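Cases wanted: the Akis swap table is back in April

If you have a hard case sitting at the back of a cupboard with nothing in it, I'd like it, please. Any size, any colour, as long as it still shuts. The Akis swap table is coming back in April, same long room on the ground floor at Plorent, same big window with the trees behind it, and this time we're giving a whole end of the room over to cases, tins and boxes, empty or full.

I know that sounds like a dull thing to get excited about, but last year they were the first to go. We'd put out umbrellas and rackets and all sorts, and people walked straight past the lot and started opening lids! 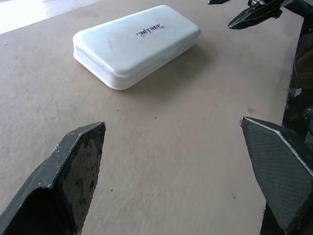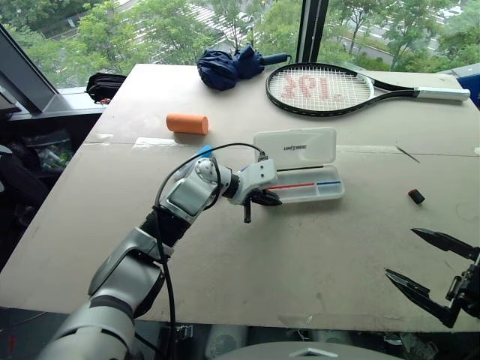 The white plastic case, shut and then open with a red stick and a blue stick in the tray.

After I mentioned the cases in the spring newsletter, a message came in from Hedegaard, signed only Marit, to say that a case ought never to be given away with its odds and ends still rattling about inside, and that she would sooner have an empty one and a clean cloth. She also wanted to know whether people could bring the foam cut-outs that go with a case, even when the thing they were cut for is long gone.

Yes to the foam, Marit, bring it all. On the odds and ends I'm less sure. Half the fun for me is finding out what's in there, and I came home last year with a biscuit tin of curtain hooks that I have used nearly every one of. But I do see the point if you've got a long bus ride home with something clattering on your knee, so we'll have a tray at the end of the table where you can tip out whatever you don't fancy. Somebody else will have it. Somebody always does.

Now, how it works, for anyone who hasn't been. You bring things in, you get a token for each, and you take home as many things as you've got tokens. A tennis racket is one token. An umbrella is one token. A case is one token too, whether it's the size of a lunchbox or needs two of you to carry it. We did try a points system once and it took longer to explain than to swap, so that's gone and I'm not sorry. If you come with nothing you can buy a token for 60p, up to 4 of them, and the money goes on the tea.

Last year 691 things came through the door, and by the end almost 90 were left, mostly videos and single gloves. The leftovers went on to Drusalell, who have a much bigger shed than we do and a better idea of what to do with a single glove. They're taking them again this time, apart from the videos. Please, no videos. I like a video as much as the next person but I can't lift another crate of them.

A few other things we can't take: anything with a plug, car seats, cycle helmets, knives (even nice ones in a block) and open pots of paint. Sports things are very welcome, and we could do with more of them. Rackets with the strings in decent order, bats, balls that bounce, those foam tubes the little ones hit each other with in the pool. Umbrellas should open and stay open. You'd be amazed how many people bring one in, and then it rains, and back it comes.

With cases, the thing I'd ask is that you try the hinge and the catch before you set out. Scuffs don't matter a bit. Smudges come off with washing-up liquid and a soft cloth, or most of them do, and the ones that don't will be covered up by a sticker in no time if a child gets hold of it. If there's a name or a maker's lettering on the lid, leave it be. I spent an evening with a cotton bud and nail varnish remover trying to get the writing off a box lid once and ended up with a dull patch twice the size of the word.

If you're wondering what you'd do with one, I keep my sewing things in mine, and the one before that has been holding candles and matches for power cuts since the winter the lights went off every other week. A woman at the last swap took three for seed packets. The flat ones slide under a bed. The ones with a lid that stands up by itself are best on a workbench, where you want both hands free and don't want the thing dropping shut on your knuckles.

Drop-off is in the mornings for the whole week before, from nine until noon, at the side door. Ring the bell and give it a minute, as it's a long corridor. Please don't leave bags on the step overnight, the fox has them. Anything bigger than you can comfortably carry up two steps, drop me a line first and we'll see whether there's space.

Doors open at ten on the day and we'll be packing up from three. The car park is the gravel one round the back, and the road past the window has to be kept clear for the buses, so no stopping there to unload, even for a second. There'll be tea, and I'm promised a lemon cake as well.

Posters are going up in the library and the launderette next week. If you've room for one in your window, there's a pile on the shelf inside the Plorent front door, so help yourself.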